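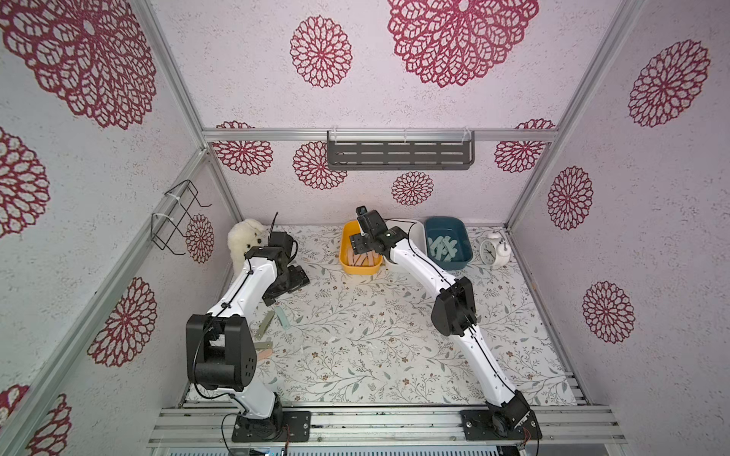 Ostach Strip Sorting Records

Version of 29 Jul 2025
Maintained by Nesrin Akyol and Ferhat Ersoy, Tarkholm

What is in this folder

This folder contains the written records of the strip sorting sessions in Tarkholm. In every session, flat strips in pale colors are sorted by color into three bins. The bins stand in one row against the back wall, and the work surface in front of them is covered with a floral cloth. The records describe the strips, the bins, the cloth and the result at the end of each session.

There are 79 session records. They are divided into 12 folders, and each folder has one short note in plain text. Please read the note first. Some of them explain words which we used differently at the beginning, in March.

The strips

The strips are flat and narrow. The two colors which appear most often are pale pink and pale mint green. Both colors are weak, and under a warm lamp the pink is easy to confuse with the off-white of the walls. For this reason we write the color from the label list and we do not write it from memory. The words "pink" and "mint" are the only correct ones for these two colors. In the older records you can find "rose", "light green" and one time "pistachio". Muammer Aydoğan corrected most of them, but I am sure that a few are still there.

A strip is recorded as "lying across" when it rests on top of another strip in the same bin. It is normal that they lie like this, because we do not arrange them after they go in. A heap is accepted and a straight pile is also accepted.

The bins

All three bins are rectangular with rounded corners. We name them by color and never by number, because two people in the team counted from opposite sides and it made a big confusion.

yellow: the left bin, yellow-orange, for pink strips
white: the middle bin, see below
teal: the right bin, dark teal, for mint strips

The white bin is for strips that the person who prepares the session is not sure about. It can be empty at the end. When it is not possible to see inside the white bin, the field white_content must be "unknown". Please do not write "empty" in this case. This was the most common mistake in the first two folders.

The cloth and the walls

The cloth is white, with thin branching stems, grey-green leaves and small brown flowers. Mateja Nikolaidis chose it, and we kept it for all sessions of this version. A strip of mint color near a leaf needs more attention than the same strip on a plain table, so the place of such strips is written in the field near_print (yes or no).

The walls are off-white and speckled, with dark red flower medallions which look like lace. They have no role in the sorting, but they change how the pale pink looks, so we mention them in this card.

Fields in each record

session: name of the session, with small letters
prepared_by: initials
strip_colors: from the label list
yellow_content, white_content, teal_content: what is in each bin at the end
left_on_cloth: strips which were not sorted
near_print: yes or no
remark: free text, can be empty

The separator is a semicolon. Decimal numbers are not used anywhere. The text is UTF-8, and this is important for the names with Turkish letters.

How the records were made

One person put the strips on the cloth, and a second person wrote the record after the session was finished. Nurhan Güler then compared the record with the pictures of the session. If the two did not agree, the picture was considered correct and the record was changed. There are 13 records with such a change, and all of them have the word "revised" in the remark.

Known problems

The folder "duman" has no values for near_print. The field did not exist yet.
In the folder "zita" the remarks are partly in Turkish. A translation is planned.
We do not record the length of the strips. If your work needs the size, this set is not suitable.

Use

You can use the records for teaching and for research. Please mention "Ostach Strip Sorting Records, Tarkholm" and write which version you used. For corrections, send the session name and the name of the field to Ferhat Ersoy.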